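April 14, 2022

Up at Urnton airfield by half eight, cloud sat right on the hills. Voucher flight pushed back twice, nearly gave up. Then a gap. Three of us plus pilot, out over Clellside, reservoir very low. 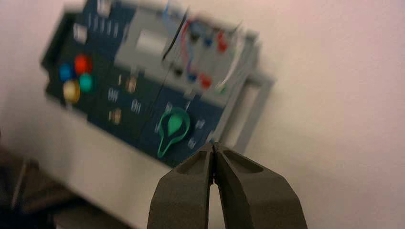

Blue and grey, all a blur.

Got to 2,201 feet, bumpy over the ridge, stomach not happy. Couldnt hear much in the headset. Saw our road! Paid 172 for my seat, Prestico wanted more for a shorter trip. Back down far too soon. Tea and a bacon roll in the hut.
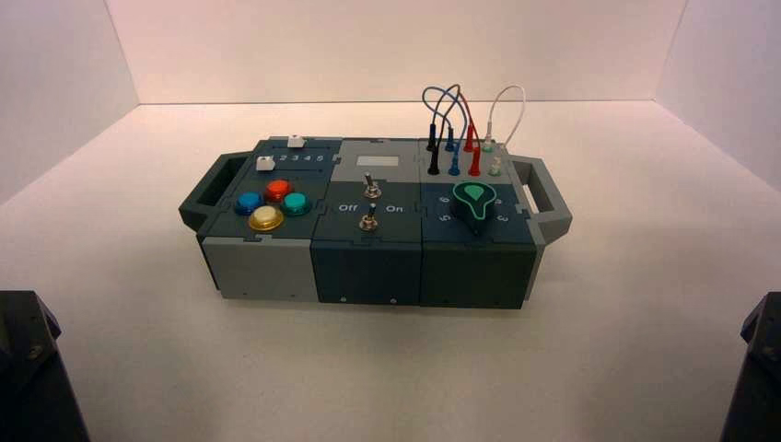

Buttons: blue, red, green, yellow.

Must ring about the September slot tommorow. Feet still freezing. Bed.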